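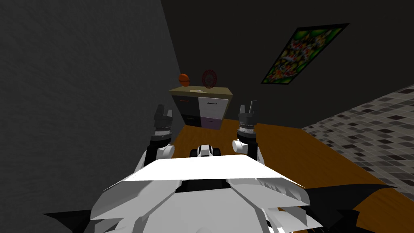 White and black robot with both arms up, dim room ahead of it.

Notebook, 05/05/2021
Dye bench, indigo vat 2

Hatsue Takagi and I reset the second vat this morning. It had gone from yellow-green to a flat blue all the way down, and the swatch I pulled was pale and streaky. The pH strip read a little under 10. Added lime in two small spoonfuls, stirred slowly along the wall of the bucket, lid on, left it until after lunch.

Second swatch was better. Good green on lifting, turned blue in a few minutes, no streaks except where the clip sat. Copper film is back on the surface but thin. I would not dye anything for Climlow in it yet.

Stock solution, as mixed:
indigo powder, Wada lot, 100 g
lime, 200 g
fructose, 300 g
hot water, 2,000 ml

The Wada powder clumps more than the Trullura did. Wet it with a splash of warm water and shake it in the jar with the glass marbles before it goes anywhere near the lime. Dennis Nyaga skipped this last September and we had specks on every piece of the linen.

Scouring: the cotton from Toltlow still beads water after one boil. Needs a second with soda ash. Cut a strip from each end of the bolt and test both, as the outer end wets out fine and the inner end does not.
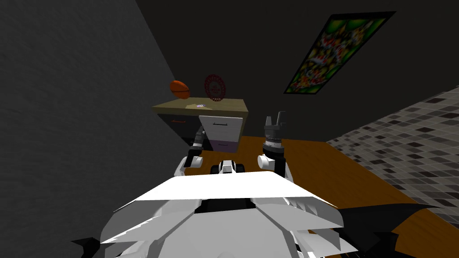 How long should a piece rest between dips?
Until the green is completely gone, including inside the folds – usually 15 minutes on the line for the medium cotton, longer for anything stitched or pleated.

Yoshinori Iwasaki asked for a rinse test. Did three strips: plain water, water with a little vinegar, and water then vinegar. The last one came out clearest, with the least blue rubbing off on a white cloth. The vinegar-only strip feels harsh. Strips are pinned to the back page, labeled in pencil.

To do:
Feed vat 2 before going home, lid tight.
Order lime.
Ask Sayaka Hattori for the long tongs back.
Second scour on the Toltlow bolt, then retest both ends.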